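Opinion | Robotics

Slow robots deserve an audience

By Elvira Carhuamaca

The Merkuvby open day in May gave visitors 20 minutes at each table. I stayed 45 at the one with the wrapped blue blocks. Shiny wrapping is hard on a gripper, and I would sooner watch a hard job than a polished show.
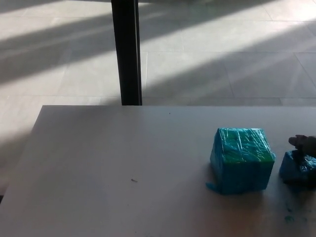

Should a public demo include jobs the robot may fail? I think it should, as long as the staff say so first.

Fredy Betancur, who ran the table, told us early on to expect misses. I trusted him more for it. Other firms should copy that, and let people stay as long as they like.

15 comments | 60 shares
Last updated in May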